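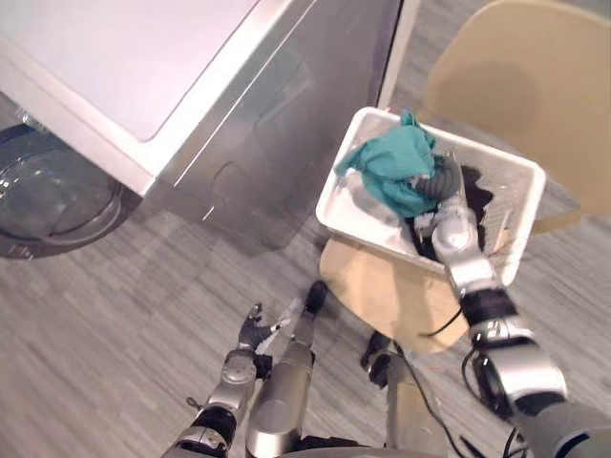

Skirix wrote to us in July that the last person in this job told them it was mostly laundry, and asked whether that was fair. It is fair. It is also cable ties, torque checks and a running argument with one wrist joint, and we would like somebody to take all of it on.

Cell Technician, Household Handling
Grulus, Kelberg site
Full time, days

Grulus runs a two-armed laundry cell at Kelberg. The arms take clothes out of a basket and put them in a front-loading washer, a job most people do while thinking about something else. The arms think about nothing else and are still slower than your uncle. They also need a good deal more maintenance than he does, and this is where you come in.

The job

You will own one cell. You set it up in the morning, keep it running through the day and leave it in a state you would be willing to find it in. At present its condition depends on who was annoyed with it last.

A normal day starts at 7:30. You home both arms, check the finger joints for play, and look over the cables wherever they run along the outside of the links. Cables near a basket of clothes get snagged. You will learn to hate drawstrings. Then you place the chair and the basket on their marks, load the basket from the day's list, and run the warm-up routine. The list was written by engineers, so expect one sock.

During runs you stay within reach of the stop button and write down what went wrong. "Gripper weird" is an entry we have had plenty of. We are looking for the next level up.

Every 90 operating hours you take the hands off, pull the lint out of the joints, replace worn fingertips, put the hands back on and recalibrate. There is more lint than you are picturing. The full procedure is in the Moradi binder, which is named after the old building and contains at least two pages that contradict each other. Fixing the binder is part of the job.

When something breaks, you repair it if it can be done on the bench and send it out if it can't. A replacement wrist costs us $3,495, so we appreciate people who try the connector first.

What we want from you

Hands-on experience keeping some kind of machine alive. Robot arms are nice, but we have had good luck with people from packaging lines, copier repair and one bowling alley.

You can read a wiring diagram, crimp a connector that stays crimped, and use a torque wrench without being told why. You can follow a calibration script from a command line and notice when the numbers it gives you are nonsense. You don't need to write code. You do need to tell the people who do that it isn't working, in words they can use.

You can lift a full basket of wet towels. You can fold, a little. No degree required.

What you get

$749 a week to start, reviewed after the first 5 months. Health and dental from day one. Paid training on the arms, including the electrical safety course. Steel-toed shoes, which we buy and you pick. Free parking next to a loading dock that beeps.

The washer is not for personal use. We mention it as every applicant asks.

How to apply

Send a resume and one page, no longer, about a machine you kept going past the point where it deserved it. Tell us what failed, how you found it, and what you'd do differently. Skip the cover letter. We know you are excited.

If your page holds up, we'll ask you to Kelberg for a paid half day. You'll do a hand change with the binder open and one of us standing by, and then go through a fault log with us. Bring reading glasses if you use them, because the screws are small.

Applications go to the Grulus front desk, marked Cell Technician. The job stays open until it is filled.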